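Speaker notes: Moving a Small Shop Without Losing Your Mind
Grovstead library, downstairs room, 2026-10-17

(Wait for people to find chairs. Water on the left. Don't start with the slide that has the budget on it, start with the story.)

Hi everybody, thanks for coming out. I run Rimeck, the little repair and sewing supply shop that used to be up on the hill in Ogilvie and is now down here by the river. I've moved that shop twice. The first move went badly, and I'm going to tell you more about that one, because it's a better story and you'll get more out of it.

So, the first move. I had 11 days between handing back the old keys and opening the new doors. I figured that was loads! I figured I'd pack in the evenings and keep the shop open during the day. By the second evening I had packed all the things I needed every morning (the receipt paper, the good scissors, the kettle) and hadn't touched a single thing in the back room.

(Pause here. People usually laugh at the kettle.)

The back room is what gets you. The front of a shop is tidy, customers see it, you know what's there. The back is years of "I'll deal with that later." I had drawers of buttons that didn't match anything. I had paperwork for a heater we no longer owned.

What I do now is start with the back, and start way before you feel like it. Pick one shelf. Do that shelf and go home. I did mine over 81 evenings before the second move, and yes, my family thought I'd lost it, but when moving week came there was hardly anything left back there except things I wanted.

(Next slide. Boxes.)

OK, boxes. Small ones. Everybody buys big boxes and then fills them with fabric, and fabric is so much heavier than you think. We bought 100 small ones from Wenel, the packaging place out past the gas station, and used every one. Write on two sides and the top. Write what's in it and which room it goes to. "Misc" is banned. I mean it, if you catch yourself writing "misc," open the box back up.

(Two slides, quick. Sheet stuff and fabric stuff.)

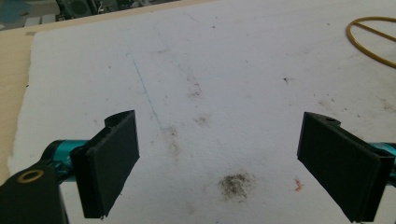
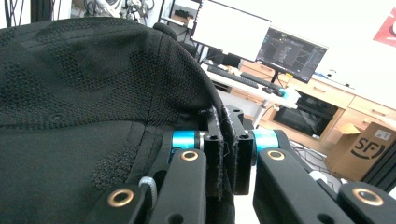

Anything flat travels standing up, against a wall of the van, with a blanket on either side. Anything soft goes in last and fills the gaps. I used to pack the soft things first because they were easy and it felt like progress, and then I had nothing left to stop the lamps from rattling around.

Then there's your customers. This is the part I'd do over if I could. On the first move I put a sign in the window and thought, well, they'll see it. They saw it when they came by to pick up their zippers and the door was locked! Tell people early and tell them in more than one way. We did a note in every bag for the whole month before, a sign at the register, and a message to anyone with a repair waiting. And call the ones with repairs. A phone call takes five minutes and they remember it for years.

(If running late, skip the next bit about the mail and go to money.)

Mail. Change the address with the bank first, then the suppliers, then everybody else. Ours went in the wrong order and a whole delivery of thread sat on the porch of the old place in the rain. The new tenants were very nice about it.

Money. Whatever number you've got in your head, add the things that happen twice. You'll pay two electric bills for a while. You may pay two rents. You'll buy lunch for everyone who helps, more than once, and please don't skimp on the lunch. I keep 5 percent of the whole moving budget aside just for food and parking, and I've spent it both times.

(Show the before and after floor plan. Let them look.)

Last bit. Don't try to open with everything in place. We opened with the counter, the register, one wall of thread and a chair. People came in and bought thread and sat in the chair. The rest got unpacked over October, one shelf at a time, same as it got packed.

OK, questions. Handouts with the checklist are by the door, and there's a copy of our "we're moving" note on the back if you want to borrow the wording.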